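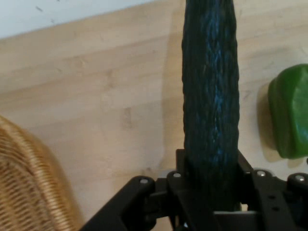

Cucumber, bumpy skin and all.

Ornau Jindolo indoor trainer review: a winter in the basement

Posted 4 March 2021

I bought the Jindolo in September, when the evenings were already getting short and I had just put my name down for the Hisby spring road race. I have now done about 1,000 miles on it without leaving the basement, and I've sweated on it, cursed at it and dragged it up the stairs for a week when the water heater was being replaced. So I think I'm allowed an opinion!

Quick background for anyone new to the blog. I'm a mid-pack racer on a good day. I ride a plain aluminum road bike with rim brakes and I spent the last few winters on an old wheel-on trainer that smelled like burning tire every time I tried to do anything hard. The Jindolo is Ornau's cheaper direct-drive model, meaning you take your back wheel off and hang the bike on the trainer's own cassette. It cost me $275 on sale, cassette not included (grrr), and I paid for it myself.

Setting it up

The box is heavy. Get somebody to help you with it, or do what I did and open it in the driveway and carry things in a piece at a time. The legs bolt on with the wrench they give you, and the wrench is fine, no complaints, although it's now living in my saddle bag because it's nicer than the one I had.

The cassette was the slow part. If you've never put one on, the splines only line up one way, and there's a thin spacer in the bag that you may or may not need depending on your drivetrain. The manual shows the spacer in one drawing and leaves it out of the next. I put it on, found the last cog wobbled, took it all off again, moved the spacer to the other side, and then everything was tight. Shifting was a little off compared with my wheel, so I gave the barrel adjuster a half turn and I have to give it a half turn back every time I go outside. You get used to it. If you have a spare bike to leave on there all winter, do that, you lucky thing.

Pairing with my old tablet worked the first time. Pairing with my phone took several tries and one restart, and then it was fine until the phone updated itself, and then it wasn't fine again. I've gone back to the tablet.

What it's like to ride

Good! Really good for the money. The flywheel is on the small side, so if you stop pedaling it doesn't coast on the way a more expensive one would, and on the road I coast a lot, so that was strange for the first week. But steady efforts feel smooth, and when I'm just spinning along with a stage race on the TV I forget about it completely. That's the nicest thing I can say about a trainer.

Seated climbing feels right to me too. It gets heavy gradually, and if I'm in the wrong gear at the bottom of a hill I pay for it the same way I would outside. Standing up is less fun. The feet are narrow and there's a sway at the back when I really pull on the bars. It has never tipped or come close, but I'm not a big sprinter, and a friend from the club who is a big sprinter got on it for a few minutes and made a face.

For intervals I use the automatic mode, where the trainer holds you at a set power whatever gear you're in. The Jindolo takes a few seconds to catch up at the start of each effort. On long intervals you won't care. On short, sharp ones the effort is half over by the time the resistance arrives, and then it hangs around into the rest, which is a mean trick when you're seeing stars. I switched to doing the short stuff in manual mode with my own gears and that solved it. I think it's better practice for racing anyway. No one is going to shift for me when the group jumps out of a corner.

Noise

Quieter than my old one by miles. In the basement with the door shut, the people upstairs hear a kind of low hum and then me swearing. The chain is louder than the trainer itself, so clean your chain! There's a whine that comes in at high cadence and goes away again above it, and I can't decide if it has gotten worse or if I'm just listening for it now. I'd be careful with it in an apartment. The hum travels through the floor more than the air, and a thick mat helped a lot with that. Ornau sells one with their logo. Mine is the cheap kind meant for going under a treadmill and it does the job.

Moving it around 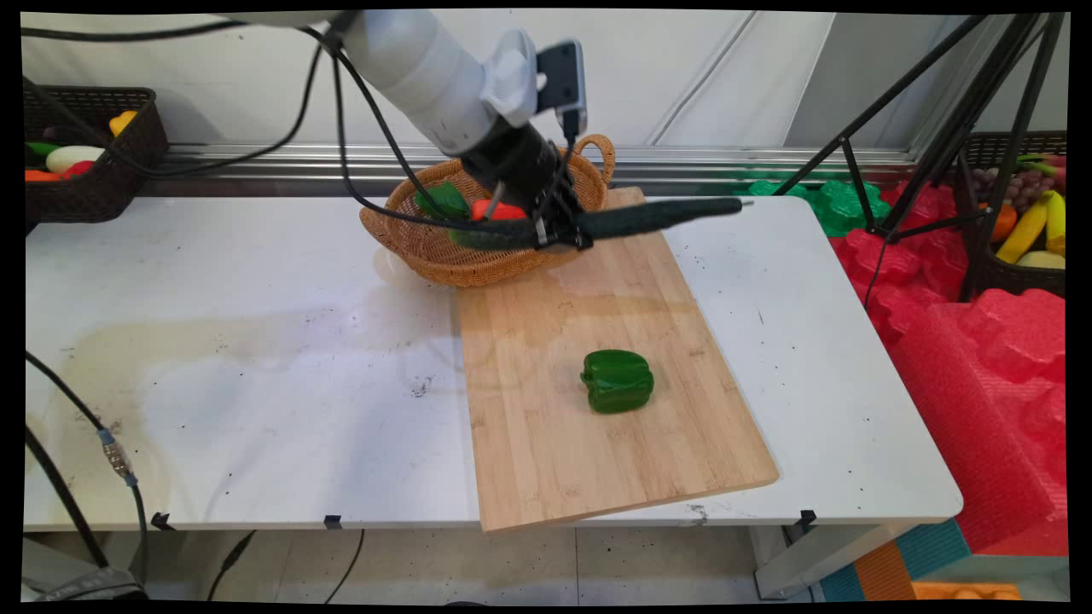
The Jindolo has no carrying handle, and I can't get over this. It's a dense lump of metal with legs that fold, it's clearly meant to be put away, and there is no good place to hold it. You can grab it by the back of the housing, where it's warm after a ride, or by the front leg, where it wants to swing around and bite your shin. A woven basket for peppers and cucumbers gets two curved handles, one up each side, and this thing gets zero! I've ended up running an old toe strap around the middle, and that gives me something to hook my fingers under, but I don't love it for the stairs.

The legs do fold nice and flat, I'll give them that. Folded up it goes under the workbench with room to spare. The little rubber feet come off if you drag it across carpet, so don't drag it across carpet. I've glued one back on and the other is in a drawer somewhere.

Power numbers

I don't have a lab. What I have is a pair of power pedals, which I put on the same bike and rode with for a few weeks so I could look at both numbers side by side. On steady riding they agreed closely enough that I quit checking. At low power, warming up or spinning between efforts, the Jindolo reads high, and it flatters me, and I don't mind. In sprints it reads low and smooths the top off, so if you're chasing a peak number you'll be disappointed.

Do the calibration after a warm-up and not before. I skipped this for the first month and had one glorious session where I was apparently ready to turn pro. The app asks you to spin up and then stop pedaling until the flywheel comes to rest, and if you touch the brakes out of habit (on what wheel? I know) you still get the feeling you've done something wrong.

The app

Meh. It's free and it does firmware updates and calibration and not much more. There are some built-in workouts with names like Morning Engine and Stone Road, and a pretend race course called Fontes that I've ridden so often I could draw it for you. It's a loop with a nasty little rise right before the finish and a long false flat on the back side. I've come to love it! The graphics look like a parking garage, but the gradient changes are well done, and I've used it to practice when to go on the last climb. Too early, mostly.

It does lose your ride if the tablet goes to sleep. Turn off the sleep setting before you start. I lost a 100-mile ride that way, the only one I've ever done indoors and the only one I ever plan to do, and I sat on the basement steps for quite a while afterward.

You can use the trainer with the bigger training programs and that's what I'd suggest if you already pay for one. It showed up in mine right away and behaved better there than in Ornau's own app, which should probably embarrass somebody.

Wear and tear

The finish on the top of the housing has gone dull where I drip on it. Put a towel over it, and put another one on your headset, and wipe the bike down afterward, especially the bolts on the stem. I found rust on mine in January and felt like a terrible owner. The belt inside is supposed to be maintenance free and so far I haven't had any reason to open it up. The power supply gets warm, and the cord is short, so plan on an extension cord unless your outlet happens to be right behind you.

I emailed Ornau about the missing drawing in the manual and got a polite reply with the correct drawing attached, so points for that. I asked about a handle too. They thanked me for my feedback. 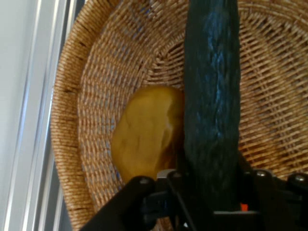 Should you buy it?

If you want to keep your legs going over the winter and do proper structured work without spending the price of a second bike, yes, I would. I'd buy it again at the sale price. At full price I'd think harder, and I'd look around for a used one of the fancier models, as people seem to sell those every spring after deciding they hate riding indoors.

If you're a sprinter, or you do a lot of very short intervals and you want the machine to handle them for you, I'd skip it. Same if you're going to be hauling it out of a closet every day. Leave it set up with a bike on it and a fan pointed at your face and you'll be a lot happier. Buy the biggest fan you can stand, by the way. I went through half the winter with a little desk one and it was miserable.

My fitness is better than it was this time last year, and I was dropped later than usual on the first group ride back outside, so something is working. The Hisby race is coming up and I'll do a separate post on that, including the tires, which I still haven't picked.

Questions in the comments are fine. If yours is about the spacer, try it on the inside first.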